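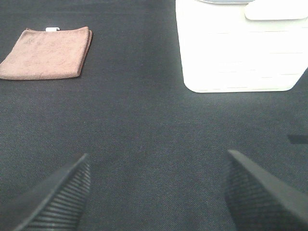 A reader wrote to me last month that I should stop washing my towels with softener, and that my complaint about the hard water in Menddale was only half of the problem. The other half, according to this reader, was me.

I was a little offended, but I tried it. I am now in week five without softener, and I want to write down how it goes, as several of you asked under the last post.

First the water. Before we moved to Menddale we lived in Rudetcombe, where the water is soft and the kettle stays clean for months. I did not know this was special. In the new flat the kettle had a white crust after 6 days. The shower head followed. My towels took longer, but by November they were stiff like cardboard, and they did not take the water from the skin any more, they only moved it from one place to another.

My answer was more softener. In my family we always used it, and I liked the smell. The reader explained that softener leaves a thin layer on the fibres, so the towel feels nice in the hand but drinks badly. Then I read the booklet of our machine, an old Lindemann, and there it was on the page about towels: do not use. I have owned this booklet for years.

So this is what I do now. I wash the towels alone, at 60 degrees, with a bit less powder than before, and I put a small cup of white vinegar in the softener drawer. The Breler powder I buy has a table on the back for soft, medium and hard water, and I had always used the line for soft, from habit.
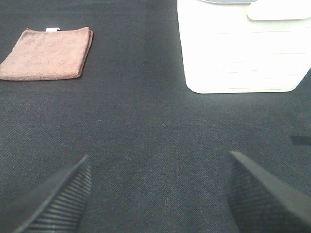 The spin was also a question. I used to choose 800 because I was afraid for the old machine, and the towels hung in the bathroom for two days and began to smell. With a faster spin they dry in one night near the window. Before hanging I shake each one hard, over 20 times if I have the patience, and my neighbour must think I am angry at somebody.

After the first wash I noticed no difference at all. After the third they were softer, and the one I use for my hair was doing its work again. The smell of vinegar goes away when they dry. I do miss the perfume a little.

Two very old towels did not improve, so I cut them up for cleaning the floor. Next I want to try citric acid in the kettle, but I have not yet found a shop here that sells it in a normal size of bag.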